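3.2 Drives, caddies and cages

Of all the parts that come out of an old office desktop, the hard drive is the one we most enjoyed studying. It is small, it is dense, and in many towers it rides in a plastic caddy that a person can work without a screwdriver. The Drastville intake logged 1,996 towers up to the end of May, and 1,265 of them still had a drive on board. We set 150 of these aside for a closer look at how the drive is held, how it is labeled and which way its connector faces.

The connector end turned out to be a wonderful guide. Its row of gold contacts is split into a longer and a shorter section, so a sorter can tell at a glance which way round the drive is sitting, even when the label is too faint to help. We now ask for every caddied drive to be checked from this end first.
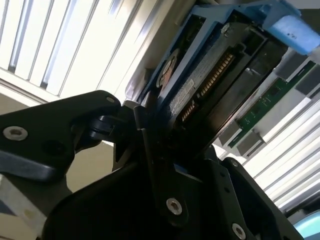 Petrauskas wrote back on our draft that color matters more than we had allowed: on a long shift the eye goes to a bright caddy well before it finds the pins, and the bins should be marked to match. We think this is a great point, and the Mamex sorting sheet now has a column for caddy color. Plain metal brackets get their own code.

The cage deserves just as much attention. In the towers we liked best, the caddy has a chunky handle at one end, big enough for a gloved hand, and the cage is a simple dark opening with nothing fussy around it. In 34 of the towers we set aside, a cable had been routed across that opening, and those took the longest to clear. We love a good handle, but it needs open space in front of it! The Drurnano guide treats handle and cage as separate items; we score them together, as one fitting.
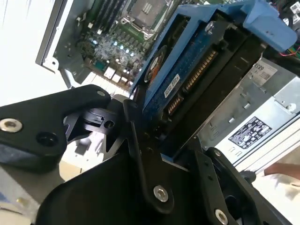 Figure 1. Hard drive in a blue caddy at the drive cage of an open tower, connector contacts and circuit board visible.

Drives without a caddy are covered in Section 3.3, along with the screws and rubber mounts that go with them.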